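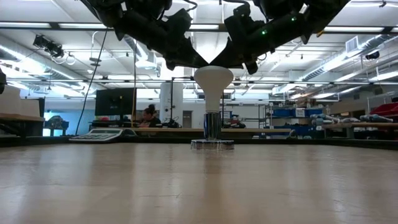 4.2 Who changes the bulb? Lighting and small repairs in rented homes

In the first round of interviews we asked tenants in Radurthorpe to tell us about any small repair in their home during the past winter. We did not mention lighting in the question. Still, the light bulb came up in almost every conversation, often before the dripping tap and the loose door handle. For this reason we treat it separately in this section, and the other repairs are discussed in 4.3.

The 19 households in the interview sample all rented from private landlords or from the Altow housing association. In both groups the lease says that the tenant replaces "consumable items", but only the Altow lease gives a list of such items. Bulbs are on the list. The fittings that hold them are not, and several disagreements that we recorded began exactly at this border. When a lamp stops working, the tenant must first decide whether the bulb or the fitting is the cause. The first is the tenant's duty and the second is the landlord's. A white bulb standing upright in a chrome socket, as in Figure 2, has the two parts of the lease in one object, and most of our participants did not think of them as two parts until a repair was refused.

One tenant, a retired bus driver, described how he bought a new bulb, fitted it, saw no light and then waited for the landlord's electrician. He was charged for the visit, as the electrician found that the new bulb was of the wrong type. He paid, but he did not report any fault again during that tenancy. Another tenant in the same street had a broken socket over the kitchen sink and cooked by the light of a desk lamp from November until spring. She said that she "did not want to be the person who calls about a lamp". We heard similar words in other homes, and we read them as a sign that tenants compare the size of the fault with the social cost of the call.

This comparison is not made in the same way by all tenants. Those who had lived in the same home for many years were more willing to replace a fitting themselves, even where the lease did not allow it. They explained this by habit, and sometimes by pride. Newer tenants asked for permission more often, and they also waited longer for light. The field notes by Na-rae Baek, who carried out the interviews in the Storko estate, suggest that language also has a part in it: tenants who were not sure of the right word for the fitting tended to report that "the light is broken", and the message was then returned to them as a matter of a bulb.

The survey gives some support to this reading. Of some 500 questionnaires sent out, 89 came back with the section on repairs fully completed. The number is small, and we use it only to see whether the interviews point in a wrong direction. Most respondents knew that they had to supply their own bulbs. Far fewer could say who was responsible for the socket, and a common answer was that it "depends on the landlord". In the private sector this answer is perhaps correct – many of the leases we were shown do not say anything on the subject.

Ceiling height was a further point which we had not expected. In the older buildings the hall light hangs high above the stairs, and an ordinary household ladder cannot be placed there safely. The lease makes no difference between this bulb and one in a bedside lamp. Two older participants had asked a neighbor to do the work, and one had simply stopped using the hall in the evening without a flashlight. We did not ask about falls, and this should be included in a later study.

For the coding of the interviews, we therefore divided "bulb" into three categories: the bulb itself, the fitting, and access to the fitting. Cases where the tenant could not tell which one applied were coded under all three.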